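Zarside Neighborhood Language Circle
Progress report to the Ladefoged Fund, June 2020

Dear Troels Mogensen,

It has been a busy and rather lovely stretch since we last wrote to you in March, and I hardly know where to begin! Your grant has kept our letter-writing evenings going, and 13 learners are now paired with pen pals over in Clelumora, many of them writing in English for the very first time.
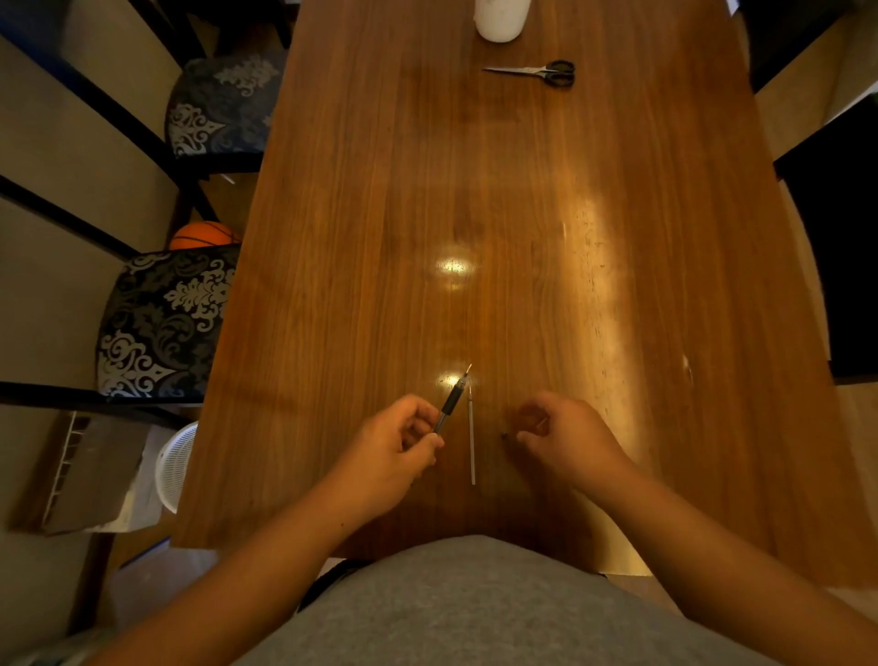
Pen in hand at the long table.

We have spent $406 so far, mostly on stamps, paper and the printing of the little phrase book, which came in a touch over what we had planned (the color pages, I'm afraid).
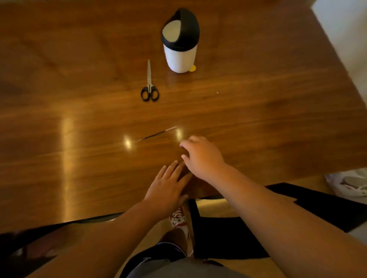 The second phrase book is half drafted, and the library in Zullura has kindly asked for 90 copies. We would love to talk with you about printing costs before we say yes.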